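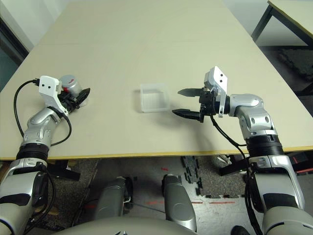

Subject: Re: [cell-planning] Second two-arm station, what to put in the request

Replying to the list so the Hememmont people see it too. The original message is quoted with my comments under each part.

> We have been told we can put in one equipment request before the
> end of May. The plan is a two-arm station like the one you run at
> Pulovby, for small part handling. What should the first draft
> include besides the arms?

Start with the table. We priced ours last and it held up everything else. Both arms have to reach the middle of it with room to spare, and you want a plain light top with nothing mounted on it. Get the height settled with the base before you order. We lost most of a month because the first quote from Kwok assumed a bench at standing height and our base sits lower than that.

Then put the grippers on their own line. Ours came bundled with the arms in the first Dresow quote and we couldn't tell what a replacement would cost. Ask for a price on spare finger sets too. We went through 7 sets in the first year, mostly from setting them down too hard on the table during setup. Fingers are cheap next to the arms but the lead time is long, so order them with the station.

> Our purchasing office wants to know what it will be used for in
> plain terms. "Bimanual manipulation" got sent back.

Ours went through when we wrote "picking up small containers, passing them from one arm to the other, and placing them in trays." I would leave it at that. If they ask why one arm won't do, tell them that some parts have to be turned or regrasped, and with one arm that means building a fixture for each part. We listed 46 parts and put a fixture price of 400 dollars next to each one. There were no more questions after that.

At the station it comes down to work like this, a small silver canister held in the left gripper with the right one open and facing it over a clear tray:
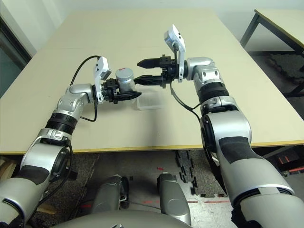

Does the request need a separate line for trays and small containers?
Put one in, even if it is small. Ours was 169 dollars for the first batch, and because it was already in the approved request we could reorder without a new form.

> Do we need to budget for floor work?

We didn't do any construction. We did pay for tape and some foam mats, both out of the general supplies account. Check whether your room is carpeted all the way across. Ours changes from carpet to hard floor near the station, and we had to shim the base to get it level. Allow a day for that.

> What did you leave out that you wish you had put in?

Cables. The wrist cables need slack to follow the arm around, and slack gets caught on things. We have replaced more cables than any other part, and none of them were in the budget. Ask for two full spare sets. Also ask Dresow what their service visit costs, since it was about a quarter of the price of the gripper when we last had one out, and travel is billed on top.

I can send our final spreadsheet with the prices taken out. The column headings match the purchasing form we had then, so check them against the current one before you copy anything over.

Pulovby station group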